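How to oil a tired wooden floor

I put off oiling our floors for years, and then did the whole hallway in one weekend and loved every minute of it! Oil brings the grain up beautifully, it is forgiving if you make a mess of a corner, and you can patch a worn bit later without redoing the room. Varnish will never let you do that.

What you need

A tin of hard wax oil (I used Nelero matt, a litre was plenty for our hall)
Sanding discs in 100 grit, plus something finer for the last pass
A vacuum with a brush head
A short-pile roller and a wide brush for the edges
Lots of lint-free cloths

Step 1: Clear and clean

Take everything out, including the doorstops. Vacuum twice, going along the boards and into the seams, then wipe over with a well wrung cloth. Leave it overnight with a window open.

Step 2: Sand lightly

You are only taking off the old finish, so keep the sander moving and go with the grain. Stop now and then and look along the boards towards the window, as swirls show up much better that way. Pale floors are the hardest to judge. Knots can stay just as they are, and I think they look lovely once oiled.
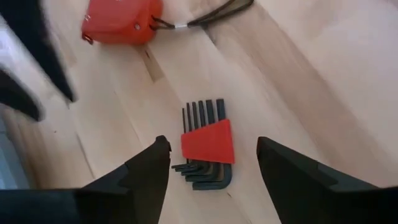 Step 3: Try a test patch

Pick a spot behind a door and rub in a little oil. Blond wood can go surprisingly yellow, and if you hate it, ask for an oil with a touch of white pigment. My neighbour Volkan swears by the white one and his kitchen does look brilliant.

Step 4: First coat

Brush the edges, then roll the rest, three or four boards at a time, working back to the door. Thin, thin, thin! After 6 minutes or so, buff off whatever is still sitting on top.

Step 5: Second coat

Wait until the next day and do it all again with even less oil. Socks only for a couple of days, and no rugs for a fortnight.

Lay used cloths out flat outdoors to dry, or soak them in water. Oily rags in a heap can catch fire by themselves.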